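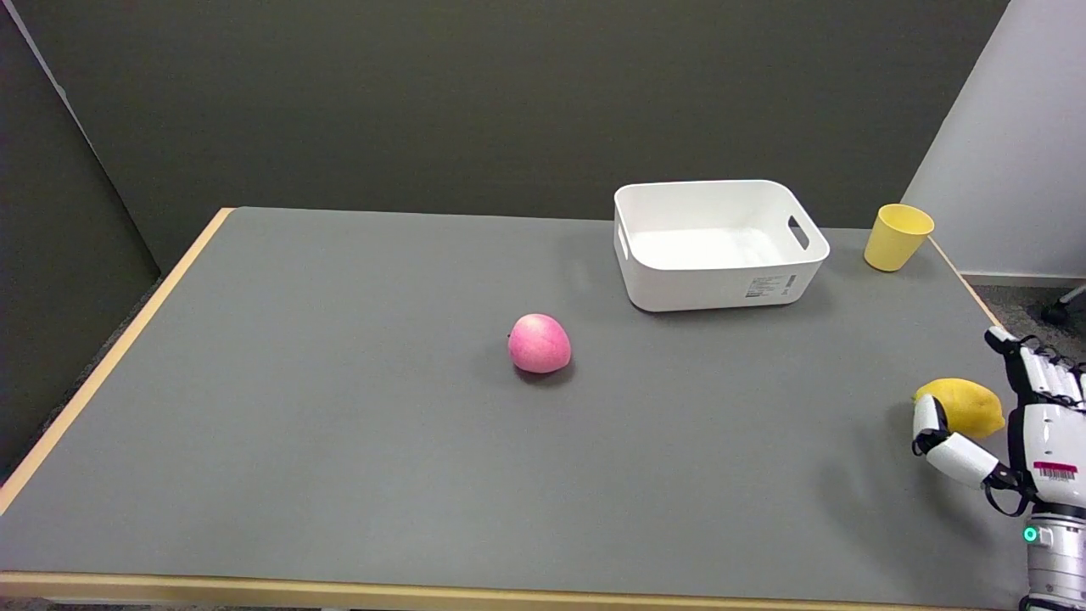 2 min read

About Fovlow

Fovlow tests multi-fingered robot hands and writes the fault reports that come out of the tests. We work from one floor of the Gyamfi building, with four people on staff. Most of our customers build hands or integrate them into larger systems. They send us hardware, we run it until it misbehaves, and we tell them what we found.

The company exists on account of one fault. In February, before Fovlow was registered, Korkor Kpodo and Kojo Osei were running grasp cycles on a hand for another employer. At cycle 663 the thumb failed to release on command. The controller logged the release as complete, the arm began its next move, and the thumb was still loaded. A joint linkage bent and the arm stopped on its force limit. There were no injuries. The guard was open at the time, against the written procedure, and Kojo was within reach of the arm.

The review found two causes. First, the release signal was confirmed from the motor side only, so a jammed linkage looked the same as an open hand. Second, the guard interlock had been bypassed for a setup task and left that way. Both findings are still the basis of how we work.

How we test

Release faults get most of our time. A hand that drops an object is easy to catch in the log; a hand that reports "open" while a finger is still under load is harder, and it is the more dangerous of the two. Our standard run is 3,000 cycles, and a hand is inspected every 60. We use ordinary objects of different shapes and stiffness on a plain table, and keep the layout simple: an apple near the middle, a lemon on the right, an open white bin and a yellow cup toward the back. Cable routing is checked at each inspection as well. Where cables loop around the outside of a forearm, as they do on this arm, we look for rubbing and for any loop that could catch on the table edge. 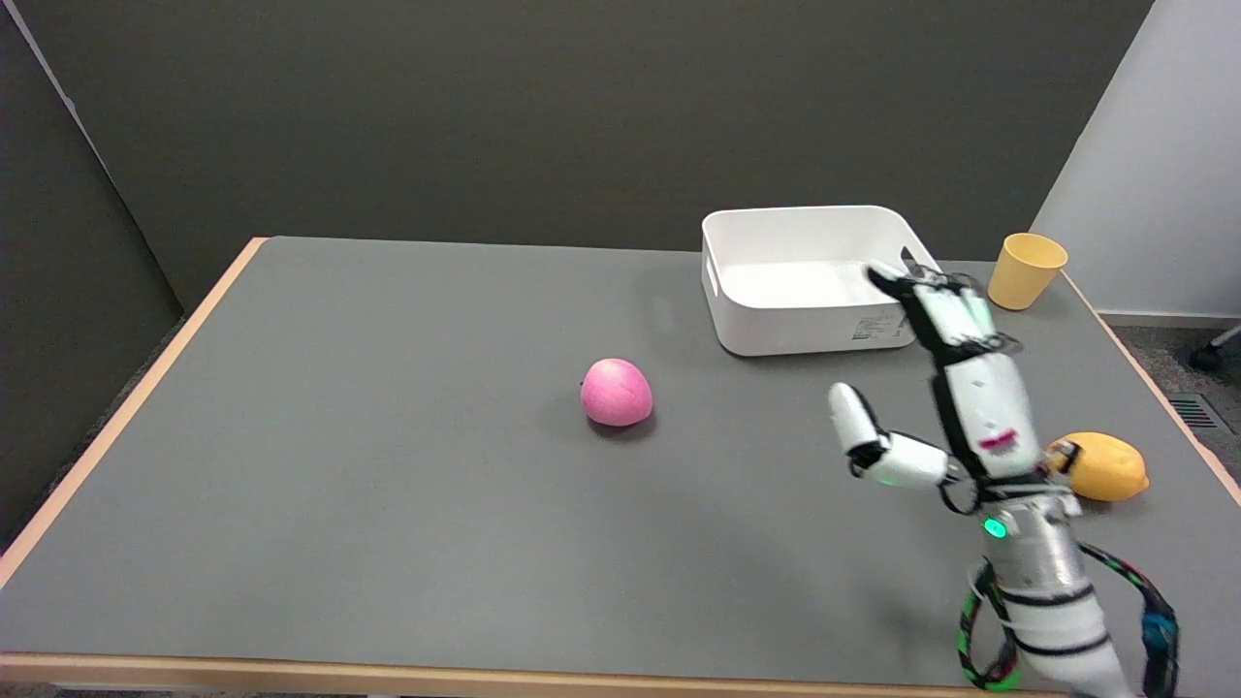 Our test software is called Bitia. It compares the commanded position of each joint with a second, independent measurement and halts the arm when the two disagree. The first version halted too often. It treated normal slack in the linkages as a fault, and several long runs were lost before Nana Lamptey rewrote the threshold logic. A raised hand with the fingers bent at their upper joints and the thumb out to the left is a useful pose to check by eye against the logged angles.

Safety rules

The interlock has no bypass key. Setup tasks that need an open guard are done with drive power off. Any unplanned stop is written up the same day, including stops caused by our own mistakes. Reports are kept in Sasau, our fault archive, and customers can read every entry that concerns their hardware.

Staff

Korkor Kpodo - test engineering
Kojo Osei - safety and procedures
Nana Lamptey - software
Evangelia Andreadis - customer reports

Page last revised 2020-09-03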